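4.2 Toilet Cleaning Module

The second service package under review was the washroom module that Rurorov offers as an add-on to its two-armed platform. The supplier lists it as a subscription of 365 days, with remote support from the Branbridge office included. Installation at our site was handled by Guido Cirillo, and all settings were left at the values he entered.

The task was divided into four stages: grasp the brush, lift it from its holder, scrub the bowl, and return the brush. A toilet brush with a long handle is an awkward tool for this platform. The grasp point lies far from the bristles, so a small error in wrist angle becomes a large one at the head, and the rim of the bowl limits the angles from which the brush can enter. 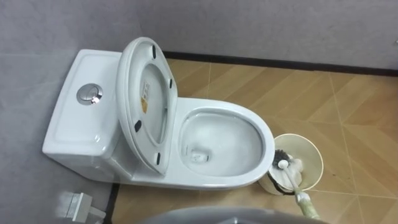
Grasp and lift were scored separately. A grasp counted as valid if the handle did not rotate in the fingers when the lift began. A lift counted as valid if the holder stayed upright on the floor. The module plans both stages from the head camera alone and uses no marker on the brush or the holder — a point on which it differs from the older Cosora kit, which needs a printed tag on each tool.

We ran 108 trials in one washroom with the seat and lid raised beforehand. The module does not include lid handling, and the supplier's manual assigns that step to staff. Of these trials, 30 were reserved for tuning the scrub path and are excluded from the scores.
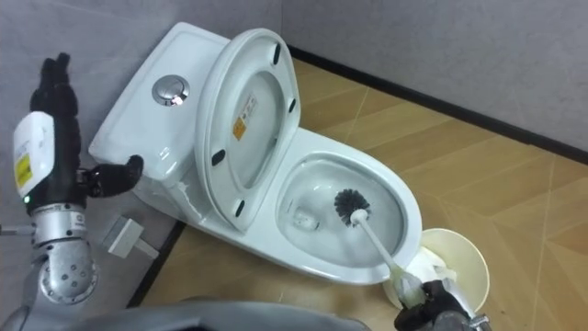 Figure 6. Scrub stage, with the brush head inside the bowl and the handle held over the front rim.

The scrub path is a fixed set of arcs fitted to the rim outline, which is detected again at the start of each trial. Contact force is estimated from joint torque. When the estimate passes the upper limit, the arm backs off along the handle axis and resumes from the last completed arc. Vitale and Greco, who reviewed the logs, found that most of these stops fell near the drain, where the fitted arcs are tightest.
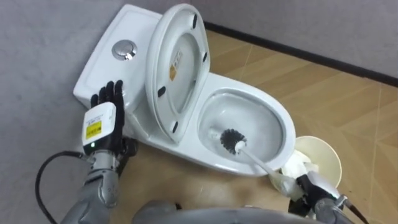 Use of the second arm is optional. In the two-arm setting, the planner may place the left hand against the tank while the right arm scrubs. The supplier recommends this setting for narrow rooms — the base can then stand farther from the bowl — but it adds a contact search to the start of the stage. We set a limit of 50 seconds for that search, after which the trial continued with one arm. Results for the two settings are reported separately in Section 5.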